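Unit 4 - Soft furnishings and linen in shared accommodation
Handout 9: Clearing and resetting the bed

Read this before the practical. Bring it with you, along with the room sheet from Handout 8. The bed is marked separately from the bathroom and the floor.

4.1 Scope

The handout covers a single bed in staff or student accommodation, where the occupant is staying on and the linen is changed around them. Departure cleans are dealt with in Unit 5. The main difference is that in a stay-on room there will be personal clothing on or in the bed, and it has to be separated from house linen before anything is stripped.

4.2 Order of work

Open the window or set the ventilation to high. Clear the bed from the top down: clothing first, then pillows, then the quilt, then the sheets. The mattress protector comes off last and is checked on both sides.

Do not pull the bottom sheet with items still lying on the pillow. Small garments roll into the sheet and go down the chute with it. In the Rundell residence audit, 127 personal items were recovered from the laundry over one teaching year, and most of them were T-shirts, socks and other light garments that had been bundled up with the sheets.

4.3 Personal clothing

Clothing found on the bed is lifted, not dragged. Take hold of a crumpled garment at one point near its centre and raise it straight up until it hangs clear of the bedding. It will fall partly open under its own weight, and the collar, hem or waistband can then be found. Dragging a garment across a pillow transfers lint in both directions and can catch on the piping of the case.
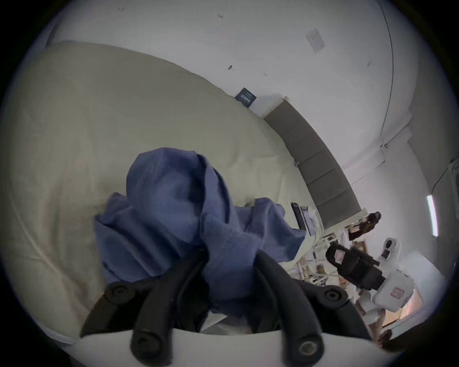
Once clear, the garment is shaken once, away from the face, and folded in half lengthwise. Place it on the chair. If there is no chair, use the desk or a clean shelf. Clothing is never placed on the floor, on the trolley or on another occupant's bed.

Pockets are not searched. If something falls out, put it on top of the folded garment and note it on the room sheet.

4.4 Pillows

Pillows are removed from their cases by holding the closed end of the case and letting the pillow slide out. Check the pillow itself for staining and for lumps in the filling. A polyester pillow that stays folded after being doubled over and released has lost its loft and is replaced.

Loose cases on plain pillows will wrinkle in normal use. Wrinkling alone is not a reason to reject a case that has been on the bed for one night. Staining, a split seam or heavy pilling is.

4.5 Headboards

Three types are in common use: bare timber, vinyl padded, and fabric upholstered. Fabric upholstered panels hold dust along the joins and need the most time.

Vacuum each join with the crevice tool, working from the wall side outward. Use the upholstery brush on the faces. Spot clean with a barely damp white cloth, and test on the lowest panel first. Coloured cloths are not used, as the dye can transfer to pale fabric. The Sadora range has removable covers; the Hägglund range does not, and must be cleaned in place. Edge trim is wiped separately with a dry cloth.

4.6 The wall behind the bed

Wipe scuffs with a damp cloth and neutral detergent. Leave screw fixings and plugs alone, and report any that stand proud of the surface at pillow height. Cables are dusted, never pulled or re-routed. Notices and small signs stay where they are unless the supervisor has asked for them to come down - if one is crooked or loose, write it on the sheet.

4.7 Resetting

Fit the protector, then the bottom sheet, head end first. Mitre the corners at 45 degrees if the sheet is flat. Pillows go back with the open end of the case facing away from the door. The quilt is drawn up to the lower edge of the pillow and turned back by one hand width.

4.8 Products for the practical

Flallus neutral detergent, supplied as concentrate. Dilute 9 mL to 1000 mL of cold water. Prepare 2 bottles per pair and label both before leaving the store room.

Bring to the next class: room sheet, closed shoes, a pencil. The December timetable has the practical in the afternoon block for all groups.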